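May
By Catinca Stanciu

Every spring, once the river starts climbing, the emergency radios come out. They appear by the register at the hardware store next to the batteries and the tarps, and the boxes all promise the same thing, that you and your family will be informed when the power goes. The one I bought this year is the Pleniden Bralix, a hand-crank weather radio with a flashlight, a siren, a solar strip and a port for charging a phone. It costs $69. I have doubts about most of that list and I still have them after a month.

I should say where I'm coming from. When the creek came over the lower road last year, 556 homes on our side of town lost power and ours was one of them. The cell tower went down during the first night. What we had was a cheap battery radio from my husband's workshop with a coat hanger for an antenna, and it worked fine. So when a company tells me I need a crank, a solar panel and a siren to hear the county tell me to boil my water, I want to see it.

Reception first, since that's the part that matters. The Bralix picks up the weather band clearly from our kitchen, upstairs bedroom and porch. In the basement it hisses. My old radio also hisses in the basement, so I can't hold that against it too hard, but the box says "whole home reception" and a basement is part of a home. AM is good after dark. FM drifts, and the tuning wheel is so loose that setting the radio down on the counter can move you off the station. The weather alert mode, where the thing is supposed to stay quiet until a warning goes out, woke us for the weekly test and stayed silent for a flood advisory that I got on my phone. The manual says you can choose which kinds of alerts get through. I couldn't find where.

The crank is what people buy these for. I cranked until my wrist complained and got enough for a short stretch of listening at low volume. It's noisy, it folds out in a way that pinches your knuckles, and the handle is thin plastic on a pin I don't trust. My neighbor Roman Pietrzak, who spent years with the fire department and has opinions on all this gear, took it out of my hands, gave it a few turns and handed it back. "Buy batteries," he said. He owns a Grurkemar, the plain one with no crank at all, and he got it after a Mäkelä he'd had for a single season quit on him during an ice storm. I borrowed the Grurkemar over a Saturday to compare. It's uglier and the voice coming out of it is easier to understand, especially with rain on the roof.
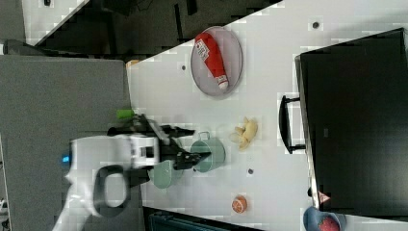
Two green mugs and some toy fruit on a white tabletop.

Now the solar strip. It's small enough that I assumed it was mostly decoration, and I left the radio on a south windowsill through a run of bright days to be fair to it. The charge light came on. The battery meter did not move by a single bar. Maybe outdoors in July it does better, but floods tend to come with clouds, and I'd like somebody in the Pleniden marketing department to think about that.

Phone charging is the claim that annoys me most, and it's the one printed biggest. From a full battery, the Bralix put a modest amount of charge into my phone and then died, which left me with a phone that could find no signal and a radio that couldn't tell me anything. You can crank to charge the phone directly. I tried. The phone said it was charging and the percentage went down. If you want backup power, buy a power bank and keep it topped up. It'll cost you less than the difference between this and a plain radio.

The flashlight is fine. It has two brightness settings and the low one is good enough to get down the stairs. The siren is loud, and the button for it sits right beside the flashlight button with nothing to tell them apart by feel. You'll find this out in the dark, as I did, and so will the dog.

Build is middling. The rubber flap over the ports has already started to curl. The box calls the radio "storm ready," and I read the manual twice looking for a water rating and didn't find one. I wrote to the company to ask. The reply thanked me for my interest in preparedness and linked me to the product page. For something sold to people whose houses flood, I'd call that a real gap.

What I do like: it takes ordinary AA batteries as well as the built-in one, and on those it ran almost 69 hours at talking volume before it faded. That's a solid result and it's barely mentioned on the packaging. The carry strap is sturdy. The dial lights up.

Would I send it back? I thought about it, and I've kept it, mainly for the weather band and the AA compartment. At half the price I'd have fewer complaints. If you already own a battery radio that works, put fresh cells in it, check it before the rain starts and leave this one by the register. If you own nothing, look at the Grurkemar first, and skip the siren.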